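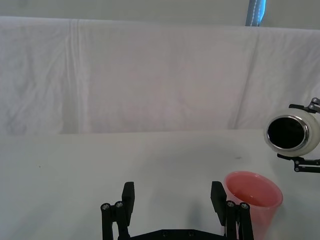 Kamarul Tarigan
Science writer, Skunine Kids

How an insulated bottle works

Heat moves from warm things to cooler things. If you leave cold water out in a warm room, heat from the air enters the water until both reach the same temperature. An insulated bottle slows this down. The usual type has 2 steel walls, one inside the other, with a gap between them. Most of the air is pumped out of the gap at the factory. A space with almost no air in it is called a vacuum.

Heat needs particles to pass it along by touch. In a vacuum there are very few particles, so very little heat gets across. 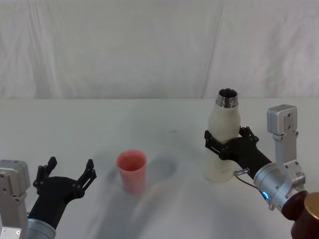

A single-wall cup has no gap. Heat goes straight through the wall, and more heat goes in or out at the open top. Plastic passes heat slowly compared with steel, but the wall is thin. Water in a pink plastic cup like the one on the white table will reach room temperature long before water in a closed insulated bottle does.

The weak point of the bottle is the neck. The inner and outer walls usually join there – and steel carries heat along the join.
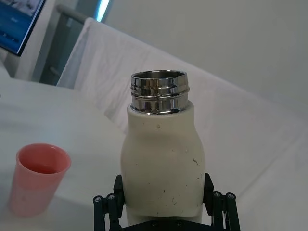

Heat also escapes through the opening, so the cap matters. Screw threads pull the cap down tight, and a soft ring inside it seals the gap. Check that ring when you wash the bottle.

Words to know
Insulate: to slow the movement of heat
Vacuum: a space with almost no air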